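16 November 2024

Spent most of today on the handling rules for the hand-held grippers. The old sheet is from July and half of it no longer matches what we do. It says "hold tools securely," which tells a new person nothing. I changed that line to say where on the tool the pads should close, and that the shaft points away from the face. 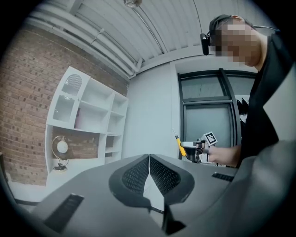 Screwdriver work with the hand-held grippers.

The marker rule needed work too. It now says the marker stays uncovered and gets checked before each session. If it is scratched or peeling, swap it and write the swap in the log. Dekis wants the log kept in their format, so I copied their column names.

Still open is the limit on session length. Kollár's guide gives 50 minutes and ours gives none. I put in 50 for now. My wrist would vote for less.
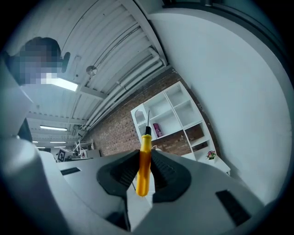 Photo: Skolance

Read the screwdriver section again after lunch. I took out the part about passing a tool from one gripper to another while talking. Now one person says "have it" and the other opens, and that is the whole rule. Faces get blurred before any file leaves the building. That was already in there but on page 2, so I moved it to the top.

Sent the draft to Zandum at 1733 words. They asked for 600. Will cut the glossary first.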